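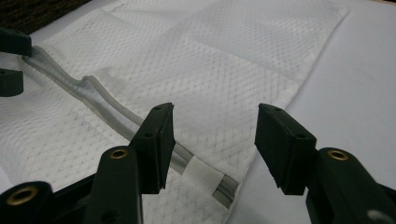 White mesh laundry bag with grey zipper, laid flat on the work table.

Laundry Finishing Assistant, Mestlow site
Casual, afternoon shift, June intake

Ustov supplies linen and garment care to residential colleges. The finishing room at Mestlow handles personal items, which are washed in zippered mesh bags and returned to residents in the same bag.

Duties
Open each bag, remove and sort contents, fold to the site standard.
Check netting, hems and zipper tape for tears or missing teeth.
Close and flatten empty bags and stack them in bundles of 10.
Record rejected bags on the repair sheet. Repairs are done at Clolstead.

The room processes up to 3000 bags per week in term. Work is performed standing at a fixed-height table.

Requirements
Good near vision, corrected or otherwise.
Ability to lift a full tub from floor to table height.
Current right to work in Australia.
Laundry experience is favourable but not essential. Training takes 2 shifts and is paid.

Apply through the Ustov site office with a résumé and your availability. Enclosed footwear is required at interview, which includes a short folding task.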